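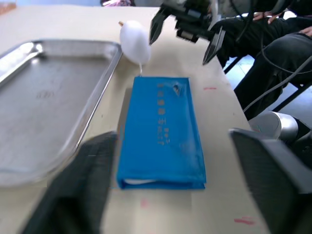

Handout 3: Cloths, Trays and Laying Out Hand Instruments

Print this page
E-mail this page

Basic Clinical Skills, Jukstead College
Practical room 143

This handout goes with the practical on setting up a small instrument tray. Read it before you come. The practical uses training cloths and training instruments, which are clean but not sterile, and nothing you lay out in room 143 is to be used on a person. Sterile technique is covered in Handout 4 and you will need to unlearn one or two things when you get there, mainly to do with where your hands may go.

What you need on the bench

The kit for each pair is kept in the Skesovik cupboards along the back wall. Take out:

- a stainless steel tray with a raised rim
- a blue cloth, folded
- a pale cloth pad with a hemmed edge
- dressing forceps
- straight scissors
- a scalpel handle (no blade is fitted in this practical, and none is issued)
- the checklist card

There are 38 kits. Each has its number on the checklist card and on the storage bag. Put the same kit back in the same bag. Last year several bags came back with two pairs of scissors and others with none, and it took most of an afternoon to put right.

Wipe the bench before you start and let it dry. Long sleeves are rolled above the elbow, watches and rings off, hair tied back. Bags and coats go on the hooks by the door and not under the stools.

1. The tray

Look at the tray before anything goes in it. Run a finger around the inside of the rim and across the floor. You are looking for dents, grit and old tape residue. Some trays have a maker's mark stamped in the floor, which you can feel slightly, and this is not a fault. A tray that rocks when you press one corner is a fault. Put it on the returns shelf with a label and take another.

Place the tray with its long side towards you, far enough back that the rim can't catch on your apron. Leave a clear space to one side of it for the folded cloth.

2. The folded cloth

Cloths are stored folded into a flat block so they can be picked up in one piece and opened without shaking. If yours has come out of the cupboard in a heap, refold it before going on. It is good practice in any case and you will be asked to do it in the assessment.

To fold:

a) Lay the cloth flat with the outer side down.
b) Bring the near edge to the centre line, then the far edge to the centre line. The edges should meet and not overlap.
c) Fold in half along the centre line and smooth it with the side of your hand.
d) Fold the left third over, then the right third on top of that.
e) Turn the block so that the fold is towards you.

A finished block has one clean fold at the near end. With a lined cloth a narrow strip of the lining may show there, which is acceptable. Two or three loose layers sticking out at the side are not. Do not press the block hard to make it thinner.

Check both sides of the cloth for marks as you fold. A faint crease is ignored. Any stain larger than a fingertip goes in the laundry sack, and you write the kit number on the sheet pinned above it. Cloths are washed by Prutari and come back in bundles, usually in the first half of the week, so if we are short of blue ones at other times use a green one.

3. Picking up and carrying

Take hold of the block from both long sides at once, with your fingers straight. Lift it straight up before you move it across. Most people drag the cloth the first few times and the bottom layer stays behind on the bench.

Carry it low. Put it down where it is going to be opened and let go with both hands together. If you let go with one hand first the block twists and you will be opening it at an angle, and the tray lining will then be too short at one corner.

Practise this five or six times with the cloth alone. Change over with your partner and do it again from the other side of the bench.

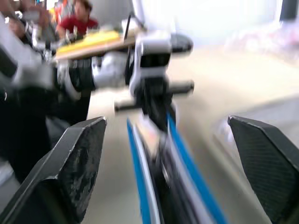
4. Lining the tray

Open the cloth from the middle outwards. Let the edges fall over the rim by an even amount, then tuck or turn them so that they lie along the inside wall of the tray. A line of blue should be left showing around the edge once the pad is in place. It doesn't have to be the same width on every side, but it should be there on every side.

Lay the pad on top with the hem uppermost. Smooth it from the centre. The pad gives the instruments something to rest on that does not slide, and it makes small items easier to see against the pale background. Older pads have grey smudges from metal polish that no longer wash out. These are kept for practice only.

Common mistakes at this stage:

- the pad put down hem side under, which makes a ridge
- the lining pulled tight, so that it lifts off the floor of the tray when the pad goes in
- the tray turned halfway through, so that the near edge is now the far edge and the checklist no longer matches

5. Laying out the instruments

Work from left to right. Instruments lie side by side in one row, in the order they appear on the card, with their working ends pointing away from you. They may lie at a slight slant if that suits the tray, provided they all slant much the same way and do not cross.

Dressing forceps go first, on the left. Straight scissors go next, closed, with the finger rings nearest to you. The scalpel handle goes to the right of the scissors with the blade-fitting end away from you. Leave a gap between each that you can get a finger into. 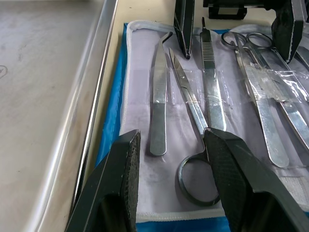
Scissors are picked up by the rings or just above them and never by the points. Forceps are picked up by the shanks, held closed, and put down closed. If you let them spring open as they touch the pad they will snag the weave. The scalpel handle is held by the grooved part. Treat it as if a blade were fitted, even though there isn't one, and don't pass it hand to hand. Put it down and let your partner take it from the pad.

Any plastic wrap left on an instrument should come off at the checking stage and go in the bin, not back in the bag. If an instrument has to be moved, lift it and set it down again. Do not push it along the pad.

6. Checking

One of the pair reads from the card and the other touches the pad beside each instrument and answers aloud. Then swap. Open and close the scissors once during the check. Look at the tips of the forceps from the side to see that they meet.

7. Clearing away

Instruments come off in reverse order, right to left. They are washed in the sink by the window in warm water at 37 degrees with a little of the Mollah detergent, rinsed, and dried fully before they are bagged. Dry the hinge of the scissors with the corner of a paper towel. Fold the pad in half and the blue cloth as in section 2. Trays are stacked upside down.

Assessment

You will be asked to fold one cloth, line one tray and lay out three instruments, working alone. There is no time limit but most people finish in less than ten minutes. Marks are lost for dragging, crossing and wrong order. You may start again once without penalty if you say so before touching the first instrument.

Bring this handout with you, as there are no spare copies in the room.

Print this page
E-mail this page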